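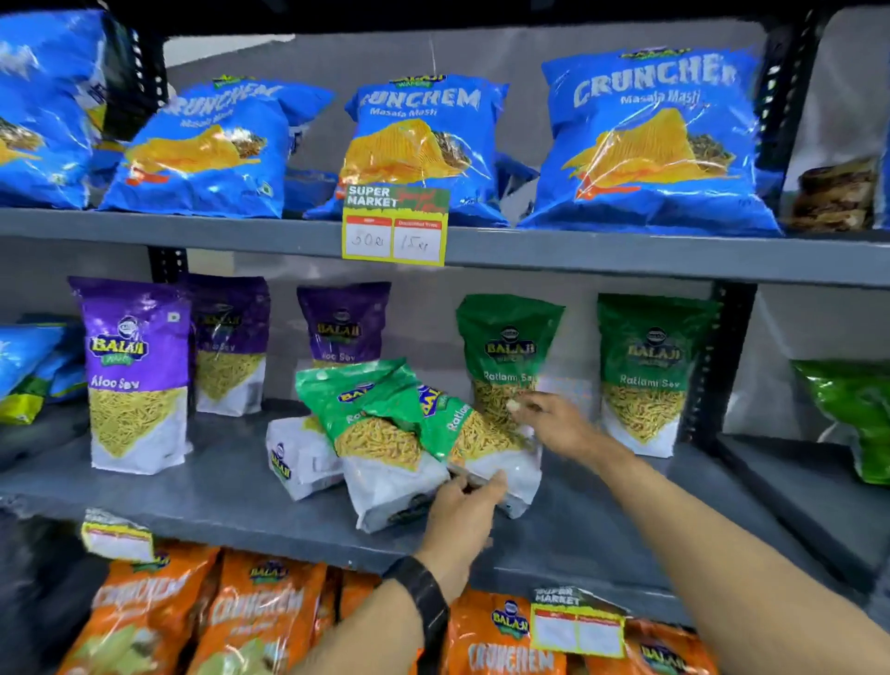
2 min read

Section 4: Putting up your Sowa shelving bay

Right, you've got the box indoors and checked the parts against the list in Section 3. I've built more Sowa bays than I can remember, first in the Plilham shop and then all over again when we moved to Trirnden, so these steps are in the order I do them now — it's a bit different from the leaflet in the box!

1. Lay the uprights flat on the cardboard with the slots facing you. The wider slot goes at the top. Get one upside down and the boards will slope, and you'll be taking the whole lot apart (ask me how I know).

2. Screw the feet in by hand, all the way, then back each one off two full turns. You'll want that slack later for levelling.

3. Stand the uprights against the wall and clip in the bottom board first. It's the deepest one. Push down until both ends click.

4. Put a spirit level on the bottom board and turn the feet until the bubble sits in the middle. Do it now, while the bay weighs next to nothing.

5. Fit the wall brackets at the top. The screws supplied are for brick. If you've got plasterboard, buy proper fixings before you start.

CAUTION: Don't load anything until the wall brackets are in. An unfixed bay can tip forward, even with only the lower boards full.

6. Add the remaining boards, working upwards. I leave 44 cm between them for tall bags of crisps and the like, and close it up to 20 cm for tins and small jars.

7. Tap each board end with the rubber mallet. Gently!

NOTE: Each board takes 200 kg if the load is spread out evenly. Heavy things such as bottled water and big sacks of rice still belong at the bottom, and light stuff can go up top.

NOTE: If you're joining a second bay, it shares the end upright with the first, so you need the add-on kit (part 585) and not another starter box. Prulora stock it as well, in the same grey.

Give the wall bracket screws another quarter turn after a week of use, as they do settle a little. Price strips and dividers are in Section 5.

Last updated 11/18/19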